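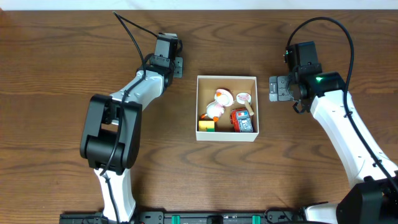
The toy box set-up: duck, lollipop, truck and block in a white cardboard box, one arm either side.

Nillum review: a decent planner with a nice front end and too much confidence

Posted Mon 4 July

Version tested: the current desktop release, with the two-arm add-on
Price: 60 pounds a month per seat, two-arm add-on included for now
Trial: 14 days, card details needed

Zarden sells Nillum as the piece of software that sits between your cameras and your arms and makes the awkward decisions. You show it a table, it finds the objects, you tell it where they should go, and it works out which arm should do what without the two of them meeting in the middle. The sales page says "from unboxing to first pick in an afternoon". I have read that sentence, or one like it, on the site of every planning package I have tried, and I have yet to have the afternoon.

I ran it for the whole of the trial in our workshop at Pronham and then paid for a month out of my own budget to finish the job. Zarden knew nothing about this review and supplied nothing. For comparison I had Fabbri, the free planner we have used for a good while, which is ugly, slow to set up and documented mostly in old forum threads.

Installation

The installer works. It found both arms, asked sensible questions about joint limits and drew them on screen in the right places after one correction: it had the left and right arms swapped, and the button that fixes this is three menus down under "Scene", where I would never have looked. After that you walk through a calibration in which each arm moves to a series of poses and the software works out where the camera is. Mine passed first time with a green tick and a cheerful message.

I don't trust green ticks, so I checked it. The tick means the sums converged. It does not mean that the gripper will arrive where the screen says it will, and on the far side of the table mine arrived visibly short. Running the calibration again with poses I chose myself, spread wider and lower, cured most of it. Nillum does let you choose your own poses, and credit to them for that, but the default set bunches up in the comfortable middle and the report at the end gives a single average error with no map. An average over the middle of the table tells you very little about the corners. Fabbri prints an ugly table of errors by pose and I missed it badly.

Finding the objects

My standard test is a shallow box with a few toys in it. It looks like a silly test until you try it. The duck is white, with a pink and white head and orange feet, and it lies on its side with the bill pointing up, which is not how most people's training pictures show a duck. The lollipop toy has a flat white face and a thin stick. The truck is easy. The block is a plain rectangle, yellow on top and green down the side, and ought to be easy too.

Nillum found the truck without fuss. It found the block as well, though it often drew the outline round the yellow top and left the green side out, as if the block stopped at the colour change. You can guess what that does to the height of a planned grasp. There is a setting called "merge faces" which helps, and which is off by default.

The duck came and went. With the confidence slider where Zarden leaves it, I would get one duck, or a head and a body listed as two separate objects, and on a few frames nothing at all in that corner. Pulling the slider down brought the duck back for good but also brought in some things that weren't there. Our table has a strong brown grain with dark streaks that curl round the knots, and at low confidence Nillum was keen on the knots. It wanted to pick one up. I will say for it that the preview shows this before anything moves, so no harm was done, but a shop window demo on a plain grey mat won't show you this and your own bench might.

The lollipop is where I lost most of a day. The face is found every time. The stick is thin, light in colour and lying against pale card, and Nillum simply drops it from the shape. It then plans a grasp across the disc as if the toy were a coin. That can be a perfectly good grasp. The trouble is afterwards, when the planner believes it is carrying something round and small and is carrying something with a handle sticking out of it, and it plans its path past the box wall accordingly.

You can fix this by drawing the object in by hand, or by loading a model of it. Both work well. Neither is what was advertised.

Planning with two arms

Most of the money goes here, and most of the good is here as well. Give Nillum a list of objects and places and it shares the work between the arms in a way that generally makes sense. It gave the truck and the lollipop, both on the right of the box, to the right arm, and the duck and the block to the left. While one arm is over the box the other waits outside a zone you can draw and resize on screen. The zone tool is lovely, the best I have used, and I would be happy to see Fabbri's people copy it.

Planning is quick too. I left it running in simulation overnight with the toys shuffled on each round, and out of 144 plans it reported nine as impossible and passed the rest. The nine were fair: each had something pushed hard into a corner where the fingers couldn't open. What bothered me was the ones it passed. Going through the recordings by eye, I found several where the wrist came over the box wall with hardly any room, and I would not have run those on real arms at full speed. There is a clearance setting. It is in the advanced panel, and its default is far too small for cheap arms with a bit of play in the joints.

Then there are the cables. Our arms, like many in this price range, carry their cables on the outside. On the right one the cable stands up in a high arc over the arm and comes back down beside the white link, and the left one has a loop at the gripper and another run across the elbow. Nillum knows nothing of this. Its model of the arm is the clean one, all shells and motors, and it will happily plan a wrist turn that winds the loop tight or sends the other arm through the space where the arc stands.

I asked support about it. The reply came the next morning and was polite: add a "keep-clear shape" to the link. I did, and it works up to a point. The shape is rigid and the cable isn't, so you either make it big enough to cover every position, which cuts a good deal out of your reach, or you make it small and keep a hand near the stop button. Fabbri has exactly the same weakness. Fabbri is also free and makes no claim to be "collision-safe out of the box", three words away from a picture of a pair of arms with no cables on them at all.

Control and logging

Once a plan is approved, the software sends it to the arms smoothly and I had no stutters. Pausing works at once. Resuming is less happy: after a pause it replans from the present pose without showing you the new plan first, unless you tick a box that I think should be ticked for you. Please tick it before you do anything else. It is under Run, then Behaviour.

Logging is thin. You get a video of the preview and a text file saying what was tried and how it ended. You do not get the detections as they were at the moment of planning, and without those I could not tell whether a missed grasp came from bad seeing or bad planning. For a package that does both jobs, that is a serious hole. The forum has a long thread asking for it, and Zarden's answer there is that it is planned for a higher tier, which has no price yet.

There is an export to the plain formats most of us use. It exports the path but drops the zones and keep-clear shapes, so if you leave Nillum, the careful work stays behind. I would like to believe that is an oversight.

Small things

The manual is well written up to the chapter on grippers, then turns into a list of settings with the name of each setting repeated as its explanation. The undo key does not undo zone edits. The dark theme makes the left arm and the background the same colour. Updates install themselves at start-up and one of them reset my clearance value without a word, so write yours down.

Should you pay for it?

If you have two arms, no time to learn Fabbri and objects you can supply models for, the two-arm scheduling may well be worth 60 pounds a month. I did get the box emptied reliably in the end, with hand-drawn shapes for the duck and the lollipop, "merge faces" on, the clearance doubled, a fat keep-clear shape on each arm and my own calibration poses. Count up those changes and ask yourself how much of the work Nillum was doing.

If you have one arm, no. Nearly everything I liked is in the part that deals with the second.

I have let my subscription lapse and gone back to Fabbri for the July work. I'll look again if the detections turn up in the logs, and if they do so on the tier people are already paying for.

Good: zone drawing, sharing work between arms, instant pause, quick planning
Bad: default clearance, thin logs, calibration report, export that loses your zones
Score: 6 out of 10 with two arms, 4 with one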